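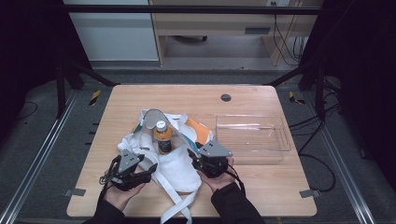 *Poste de démonstration bimanuel : deux pinces tenues à la main, un sac en toile et une bouteille à l'intérieur.*

## Pinces portatives : le réétiquetage temporel améliore les tâches sur objets souples

L'équipe manipulation de Vestlow a terminé la première campagne d'évaluation de Boltano, sa méthode d'apprentissage par imitation à partir de démonstrations recueillies sans robot. L'opérateur tient une pince dans chaque main et exécute la tâche directement sur la table. Les trajectoires sont ensuite converties en commandes pour le bras double de Stodton.

Le corpus retenu comprend 1 147 démonstrations, sur 1 201 enregistrées. Les 54 séquences écartées présentaient une perte de suivi de l'une des deux pinces, le plus souvent lorsque les poignets se croisent au-dessus du sac. Aucun filtrage n'a été appliqué sur la qualité du geste : les hésitations et les reprises de prise sont conservées.

La difficulté principale tient au décalage entre l'image et l'ouverture mesurée des mâchoires. Sur un objet rigide, il passe inaperçu. Sur un tissu, la politique apprend à fermer trop tard et la toile glisse avant que le bord soit saisi. Boltano estime ce décalage séparément pour chaque main, puis réétiquette les actions avant l'entraînement. L'architecture du réseau reste inchangée, de même que la fréquence de commande.

L'évaluation a porté sur 270 essais, répartis à parts égales entre la politique de référence et la politique réétiquetée. La tâche consiste à ouvrir un sac en toile, à y placer une bouteille debout, puis à ramener les anses vers le haut. Le taux de réussite progresse de 23 points. Le gain se concentre sur l'ouverture du sac ; la dépose de la bouteille était déjà fiable avec la référence.

Deux réserves. Les anses longues restent mal gérées lorsqu'elles pendent devant le bord avant de la table, car elles sortent en partie du champ des caméras de poignet. Par ailleurs, l'estimation du décalage suppose qu'il reste constant pendant une séquence – hypothèse raisonnable pour des démonstrations courtes, moins pour les enchaînements longs.

Ilari Tikkanen, qui a conduit les essais, prépare une variante à décalage glissant, recalculé par fenêtres successives. Elle sera comparée à la version actuelle sur le même jeu de sacs, avec des positions initiales tirées au hasard. Le groupe Boutros reprendra en parallèle le protocole avec ses propres pinces, afin de vérifier que le gain ne dépend pas de la mécanique des mâchoires.

Le script de réétiquetage et la liste des séquences écartées sont disponibles sur le dépôt interne. La note technique complète est attendue en juin.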